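Ferau Drawer Challenge

The Ferau Drawer Challenge is a student robotics competition in which teams teach a machine to open and close the small drawers of a parts organizer. It is held each October by the Ferau Technical College and is open to school clubs and to first-year college teams. The competition is named after the college and has no connection with the older Ferau line-following race, which ended before the challenge was started.

Origin

The challenge grew out of an evening course given by Precious Nel, a teacher of mechatronics at the college. Her students had built arms which could pick up blocks and cups without much difficulty, but the same arms failed when they had to pull something that was held in a guide. Nel wrote a short task sheet for the course, and the students of the next year asked for a public version with points and a time limit. The first rules were one page long. The present rule book has 20 pages, and a large part of it concerns damage to the organizer.

Task

Each team receives an organizer with clear drawers in a plastic frame. The judge names one drawer, and the team must open it, place a small metal nut inside and close it again. Neighboring drawers must stay closed during the whole attempt. A drawer that leaves its frame completely is counted as a fall and ends the attempt.

Transparent drawers were chosen on purpose. Depth sensors often read the back of the cabinet instead of the drawer front, and reflections from ceiling lamps change with every small movement of the arm. Teams are allowed to practice with tape on the drawer fronts, but the tape must be removed before the scored attempts.

Demonstrations and training

Most teams now use learning from demonstration. A student holds a gripper in the hand and performs the task many times, while a camera on the gripper records each attempt. The recordings are then used to train a control program for the arm. The rules limit each team to 500 demonstrations, and every one must be made by a registered member. The club Flaltis, which won the senior class with 419 demonstrations, published its notes for other teams. According to these notes, the most useful change was to begin the recordings from many different heights and sides of the table.

Teams may write their own software or use Bomatico, a free training package maintained by former students of the college. Bomatico was first written for the course and still carries some comments from that time in its code.

Scoring

A complete attempt gives 11 points. Opening the correct drawer without closing it gives four points, and touching a wrong drawer takes away two. Each team has six attempts, and the lowest result is removed. When two teams have the same score, the faster total time decides. The Kang Prize is given separately for the best written report and does not depend on the score.

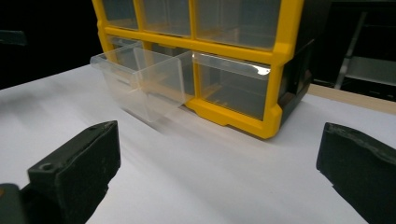
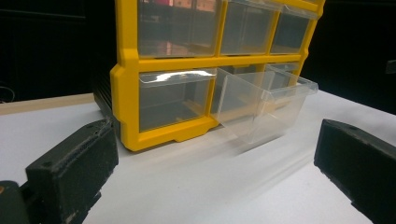 Organizer with clear drawers and yellow frame, one lower-row drawer pulled out, seen from the hand-held gripper.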